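4.2 Acceptance of results among losing voters

We measured acceptance with a survey of 924 registered voters in the Tomar district, drawn from a file of 4000 addresses. Respondents were asked whether the declared winner had won fairly, and whether the losing candidate should have conceded. The two items were asked in random order. Interviews took place in June, after certification but before the court challenge was heard.

Supporters of the losing candidate were less likely to call the count fair. The gap narrowed when the candidate had made a public concession, even a brief one. It did not narrow when the candidate accepted the totals but disputed the rules under which people had voted — a position that Shukla and Pandey treat as a separate category, and that we code in the same way.
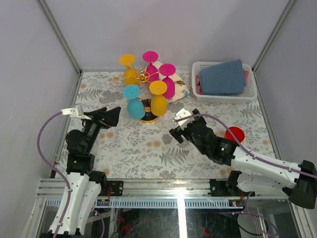

Figure 3. Upside-down goblets on a patterned tablecloth inside a white-walled enclosure.

Coding of candidate statements followed the Tatau scheme. Each statement was read by two coders and placed in one of three classes: full concession, partial concession, or refusal. The coders agreed on 80 percent of the statements at first reading. The remaining cases were settled by a third reader who had not seen the earlier codes. Most disagreements involved speeches that congratulated the winner and criticized the voter rolls in the same passage.

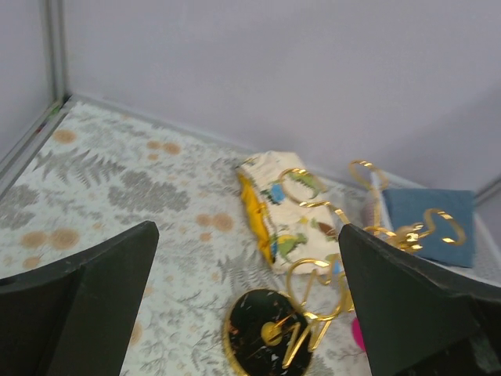 Timing was coded separately. A statement made within 10 days of certification was treated as prompt, and any later statement as delayed. Delayed concessions had a smaller association with acceptance than prompt ones, although the estimate is imprecise and should be read with the turnout controls in Section 4.3.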